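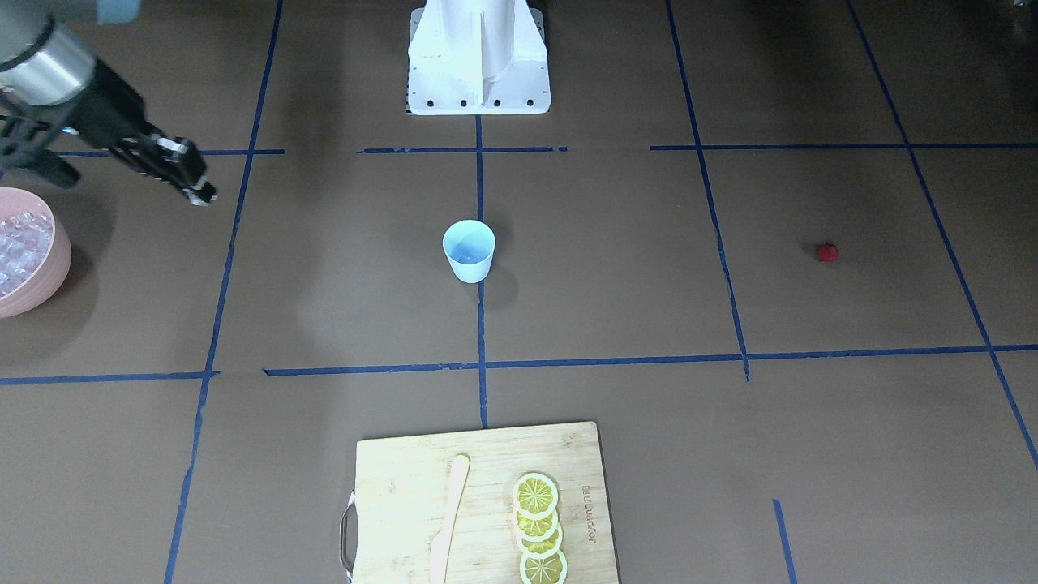

3.2 Layout of the drinks station

Cold drinks were prepared on a single brown surface marked out with blue tape. The tape gave every item a place that could be written down and found again. We did not try for a perfect grid. Strips were laid by hand, and where two strips met, the line was allowed to wander a little. In the February trial of the Wovoline study we had used paper mats instead, and these slid whenever a heavy container was pushed across them.

The cutting board was given a fixed place, and the center tape line was laid to run down toward it. Cups and bowls could be moved between drinks. Ice was kept in a round bowl, and the position of the bowl was noted at the start and end of each drink. The cup was noted in the same way. If an item sat across a line, we recorded the area that held the larger part of its base.

In all, 504 drinks were logged, giving 1559 recorded moves of a cup, bowl or utensil. We left out seven drinks from the count of moves, as the notes for them were incomplete. Spills were logged separately and are covered in Section 3.4.

Figure 2. The taped surface, with the blue cup to the left of the center line and the cutting board at the lower end of that line.
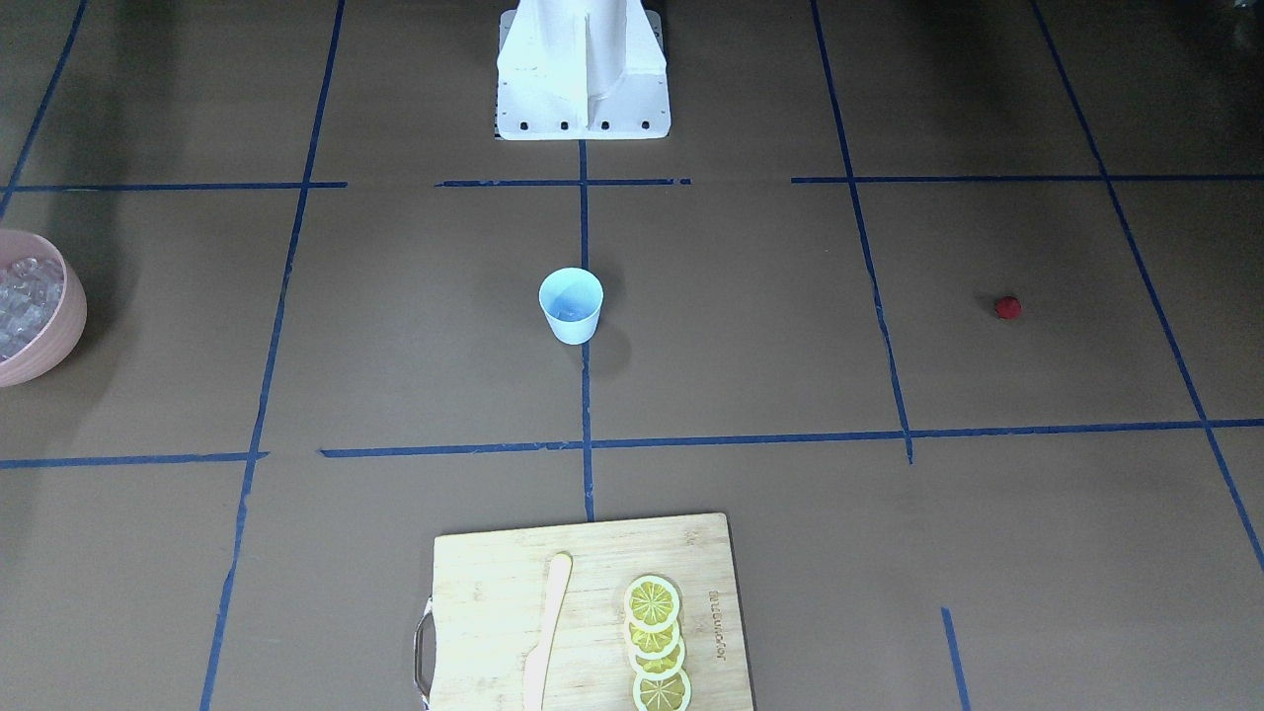

Mared Craddock objected, on reading a draft of this section, that a fixed board decides too much in advance. In her view people arrange a counter around the ice, and the board goes wherever there is room left. She suggested letting each person place the board first and taping the surface afterward. We agree that this would show more about personal habit. It would also make the areas differ from one person to the next, and the moves in Table 2 could no longer be compared directly. We kept the fixed board for the main study and used her order of work in the follow-up at Poremano.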